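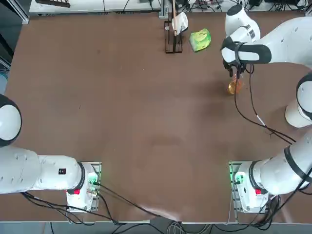
Amber glass cups, anyone know a good way to get the cloudy film off?

vdevadiga
Small orange-y one, I have 5 of them from my aunt. Dishwasher made them foggy I think. Tried dish soap, nothing. Need them nice for a dinner in September, not in a rush but would like to stop making it worse

parviz_z
White vinegar. Soak 2 hours, rinse warm, dry right away with a lint free towel. Done.

Sreekumar A
vinegar only works if its hard water. If the dishwasher etched the glass thats permanent, no soak will fix it. Run a fingernail over it, if it feels rough your stuck with it

parviz_z
Mine looked etched too and came out clear. Just try it, costs nothing

Sreekumar A
didn't say don't try it. Said don't expect much

nandini.g
Whatever you do keep them out of the dishwasher from now on. Hand wash, lukewarm. And watch the rims, thats where my set from Gesia chipped, 3 gone in one winter. I dont stack them anymore

vdevadiga
Ugh mine are stacked. Unstacking tonight. Is a coaster needed on a brown tabletop or am I overthinking, the finish shows every ring

nandini.g
coaster yes. Felt, not cork, cork sheds

bkurup
Cork is fine?? used the same ones for over 12 years

nandini.g
lucky you

vdevadiga
OK did one cup in vinegar. Bottom half is clearer, rim still hazy. Fingernail test feels smooth so maybe just needs longer

Sreekumar A
smooth is good. Leave it overnight, full strength, rim down in a bowl so it stays covered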